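Llevo desde enero leyendo que el plegado y la recogida de ropa son "un problema resuelto con suficientes datos". Trabajo en el planificador de Prorkitz y tengo dudas. Hilo.

1/ La demo que circula es la de Pruleo: política entrenada de extremo a extremo, dos brazos, cesto, ropa. Muy bonita. El vídeo trae tres cortes y el informe no dice qué pasa entre uno y otro.

2/ Halima Kaijage y yo hemos montado algo parecido con pesos abiertos y 2.000 episodios de teleoperación. Mismo tipo de tarea, cámara en la cabeza, 376 intentos de evaluación anotados a mano. Sin cortes.

3/ Primer dolor: la percepción. El segmentador devuelve máscaras estupendas para "camiseta" cuando la prenda está extendida en una mesa. En un montón te da una sola mancha para todo lo rojo y se queda tan ancho, con confianza de 0,9 y pico. 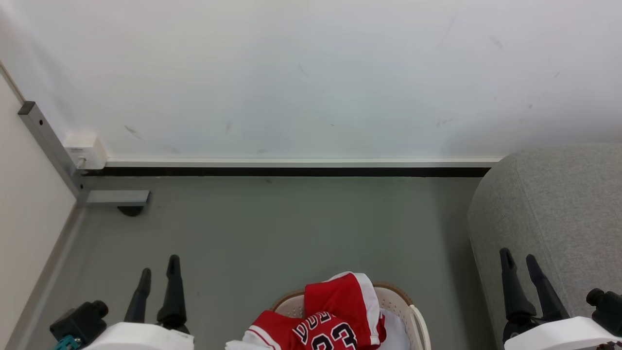
Cesto con camiseta y pantalón rojos, las dos pinzas abiertas. ¿Dónde acaba una prenda y empieza la otra?

4/ A un humano le basta el ribete blanco del cuello y el número 23 para saber qué es camiseta. Nuestro modelo usa el 23 como si fuera un objeto aparte. Le propone un agarre y todo. Al número.

5/ "Eso se arregla con más datos". Puede. Añadimos 775 episodios solo de montones del mismo color y mejoró en montones de ese color. En gris sobre gris (pensad en una sudadera encima de un sofá) seguimos igual que antes.

6/ Segundo dolor, del que se habla menos: el borde inferior de la imagen. El cesto queda pegado al robot y la cámara solo coge la parte de arriba. La política decide con medio cesto y una pared blanca enorme que no aporta nada. Recortar y reescalar ayudó más que cambiar de arquitectura, y eso no te lo publica nadie.

7/ Tercero: el control. Sacamos bloques de acciones y los suavizamos en la unión. Heiðrún Holst insiste en que el suavizado tapa los desacuerdos entre bloques. Le di la razón a regañadientes después de mirar los registros: la pinza derecha cambia de idea a mitad de camino y la media sale en un punto donde no hay tela.

8/ Cor Kramer me dirá que un planificador clásico tampoco sabe qué hacer con un montón de ropa. Correcto. Pero cuando falla me devuelve un error y puedo leerlo. La política me devuelve una trayectoria suavísima hacia el suelo.

9/ Lo que pido a quien publique demos de estas: intentos totales, criterio de éxito escrito ANTES de evaluar y vídeo de los fallos. Con eso me callo una temporada.

10/ El visor con el que anotamos (se llama Soomro, es feo, va lento con vídeos largos) lo subiremos cuando quite las rutas absolutas que dejé metidas por todas partes. Si alguien tiene máscaras decentes para ropa amontonada, mis mensajes están abiertos.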